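Clirkel Pick Planner
Perception and motion software for two-arm sorting cells

Clirkel takes one fixed view and two wrist views, finds loose parts on a flat surface and plans which arm picks each one. It runs on a single workstation. No part models are needed.

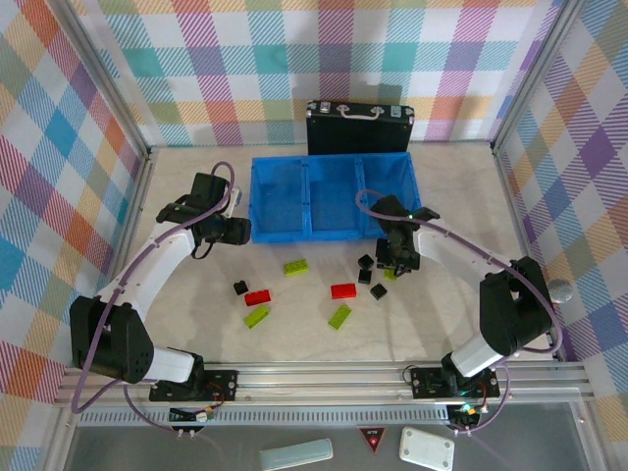 Arm assignment is solved again after every pick. Each part goes to the arm with the shorter clear path, and the shared zone is locked while one gripper is inside it. With ten bricks lying between two arms, as in this cell, most of the work is deciding who waits. The planner looks 6 picks ahead by default.

Wrist views
Wrist streams are checked for exposure and color before they reach the detector. 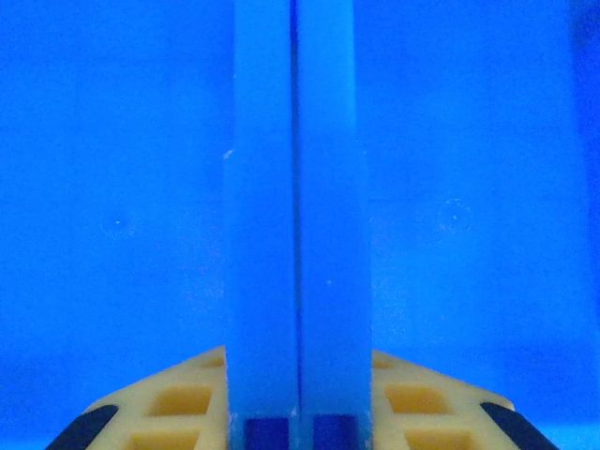

The color check compares each image with a stored reference for that wrist. A strong cast over the whole view, like the blue one at this gripper, raises a flag. Flagged images are kept in the log – the detector skips them.

Grasp refinement
Final grasp angle is set from the wrist view. Update rate is 10 Hz. Grasps scoring under 85 out of 100 are replanned.

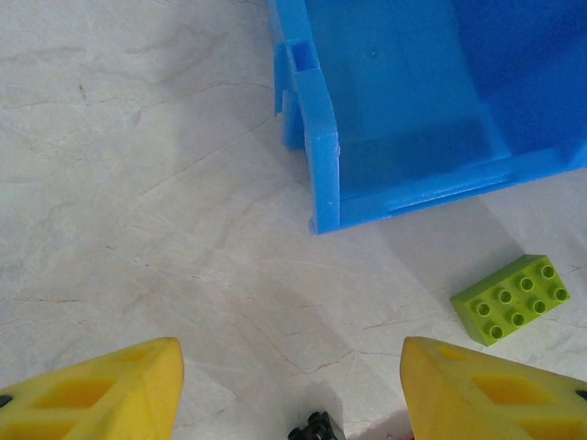

Last changed: Jan 17, 2018

Bin walls are treated as keep-out volumes. Set the margin per bin in the Dorkus layout editor. 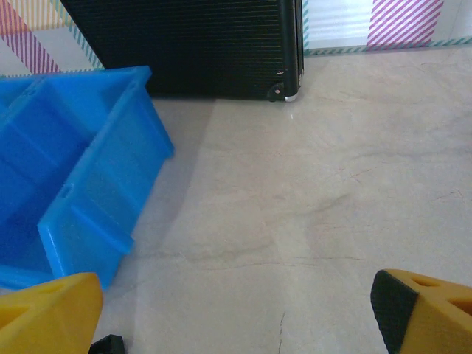 Licensing
One license per cell, both arms included. Contact Candela Collado, Estville office.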